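Rostam Golestani
September 2023

A thread about rules for robots that work with clothes in people's homes. I write these rules for our small team at Sulleck, and many people asked me to share them. English is my third language, so please be patient with me. 1/

First rule: the person who lives in the home decides what may be touched. We ask before we start, we write the answer on paper, and both sides keep a copy. If a coat is not on the paper, the arm does not go to the coat. 2/

In June we had 2 complaints. Both were about garments which were moved without asking. No damage, but I understand the people very well. I also would not like to find my jacket on another hook. 3/

Second rule: speed. Near hanging fabric we go at the lowest setting, always. Fabric swings, and the arm can meet it in a place where it was not a moment ago. Operators find this boring. I tell them boring is fine. 4/

Third rule: check the rack before the clothes. Push it gently by hand. Look at the brackets and the bolts. If a rack folds, make sure that it is fully opened and does not move. A light rack can tip when a gripper pulls a heavy coat sideways, so we lift first and pull after. 5/

Fourth rule: straps, handles and open bags. These are the most difficult for us. A finger of the gripper goes inside a loop, the arm continues, and then everything on the rail travels together. If there is a loop near the path, a person moves it or the path is changed. 6/

Somebody from Pacheco asked me if a force limit is not enough for this. In my opinion no. The limit stops the arm after the pull has begun, and by then the strap is already tight. Please keep the limit, and please also look at the loops. 7/

Fifth rule: the stop button stays in the hand of the operator. Not on the bed, not in a pocket, not "just here on the chair". I have written this sentence in three different documents and I will write it again. 8/

Sixth rule: cables on the floor. Before each session we walk the whole path of the base on foot, slowly, and look down. Behind furniture too, if the base will turn there. 9/

About logging. From our first project, Clullisine, we have 1,359 written notes from operators. The useful ones are short: what was on the hanger, where the gripper closed, who pressed stop and why. "Went OK" does not help the next person. 10/

We use the Stimport checklist as a base. It has 12 points and I like it, but it was made for warehouses, where all hangers are the same. At home you find wire, wood, plastic, sometimes a thing which I cannot name. So we added a page for hangers. 11/

Wire hangers have their own line on this page. The hook is thin and the camera can lose it against a shiny rail. Our rule is to confirm the hook from a second angle before closing the gripper — even when the first view looks perfect. 12/

A question I still did not solve: how long to keep the camera recordings from a bedroom. Now we delete them when the family says so, or when the project closes, whichever is first. If your team has a better rule, please write it to me. I read all replies, only slowly. 13/

Last one for today. Next time I will write about drawers, where the rules about fingers are more strict. Thank you for reading so far. 14/

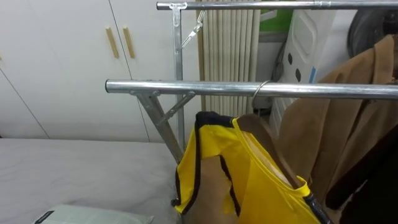

Yellow bag on a wire hanger, brown coat next to it. Rules three, four and twelve-in-the-thread all on one rail.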